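Bellow arm: progress at the Cerkthorpe workshop

Members will recall from the spring issue that the workshop agreed to support the building of a small robot arm, to be known as Bellow, on the long bench at the Cerkthorpe premises. The aim is a modest one. The finished arm should be able to open and close a cupboard door, and in time to fetch a light object from behind it. It is being built from parts bought second-hand or made on site, and the drawings will be available to any member on request.

The mechanical work is further forward than was expected. The base plate has been drilled and bolted down, the shoulder and elbow joints have been fitted, and the wiring has been brought through the upper arm so that it no longer catches when the elbow bends. The gripper, a two-finger unit of the parallel kind, has been tested by itself on the bench. Its fingers opened and closed evenly once the left-hand guide had been filed and greased. The wrist joint is the one part still outstanding. The first pair of brackets proved too thin and flexed under load, and a thicker pair is now being cut at Kundham, where the workshop has the use of a larger milling machine.

While the wrist is awaited, attention has turned to the software. Bellow is being rehearsed in a simulated kitchen, run on the computer beside the lathe. The view used is the one the arm itself will have, looking out past the gripper, and it tilts as the wrist turns. The present exercise is to bring the open fingers up to a white panelled door and close them on its dark brown handle. The approach is now fairly dependable. Lining up the fingers with the handle is harder, and the program still tends to leave the handle to one side of the opening. 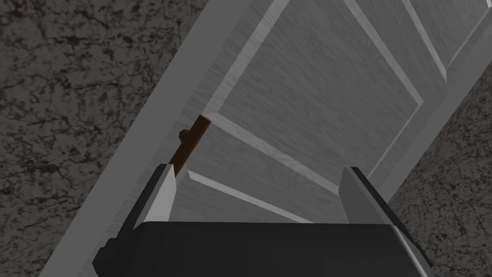 One member has written to ask whether so much time at the computer is well spent, given that a real cupboard could be screwed to the wall in an afternoon and the arm set to work on it. The same letter observes that a simulated handle does not stick, rattle or work loose, and that an arm trained on perfect doors may be of little use in an ordinary kitchen.

The point is a fair one, and the project group has discussed it. A practice cupboard will indeed be put up as soon as the wrist has been fitted. Until then there is no complete arm to place in front of it. The simulation also allows the program to make its mistakes at no cost in brackets or fingers, and nearly 500 attempts at the handle have now been recorded. A good many of these would have ended, on the bench, with a bent part. As to sticking and rattling, the simulated door can be made stiffer or looser from one attempt to the next, and this has been done since the letter was received. The results were noticeably worse to begin with and are slowly recovering.

The group would add one observation of its own. The failures seen so far have mostly concerned the turning of the wrist. When the wrist turns by close to 90 degrees the program appears to lose its sense of which way the door will swing, and it then pulls along the face of the door when it should be pulling away from it. A correction has been written and is being tried. Should it prove unsatisfactory, the range of the wrist will be limited, and the base of the real arm will be moved a little to one side to make up for it.

A second matter is what the arm does when it arrives in the wrong place. The simulated kitchen has speckled stone surfaces, dark as well as pale, and the program does not always tell a flat surface from an edge when it is very near to one. An arm with its fingers open and nothing between them, close up against a dark stone face, has little to guide it. The rule adopted for the present is that Bellow should stop, draw back by 40 millimetres and look again before making any further movement.

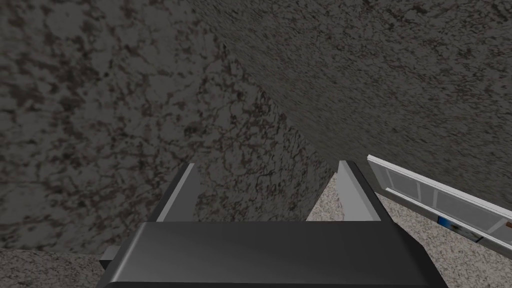 That rule has been carried over to the control box for the real arm, together with a limit on the motor current, so that a joint meeting firm resistance will switch itself off. The red stop button has been mounted at the front of the bench, within reach of either side. Members are asked not to place cups, tools or coats over it, and not to run the arm when working alone.

Use of the bench will change slightly while the wrist is being fitted. The left-hand end is reserved for Bellow until further notice. The right-hand end, including the small vice and the soldering station, remains open to all members in the usual way. The extension lead under the bench is needed for the control box and should not be unplugged, even when the box appears to be off.

The group has also settled the question of spare fingers. The original pair came with the gripper, and replacements are to be made in the workshop to the Leinonen pattern, which several members will know from the sorting machine built here some years ago. The drawing has been altered to suit the shorter mounting holes. Anyone with offcuts of aluminium bar of a suitable width is invited to leave them in the marked tray by the bandsaw – short lengths are quite acceptable.

A demonstration of the simulated kitchen will be given at the September open evening. It will last for 30 minutes, with time afterwards for questions, and the partly built arm will be on the bench for inspection with its power disconnected. Members wishing to help with the wiring of the wrist should add their names to the sheet on the workshop door.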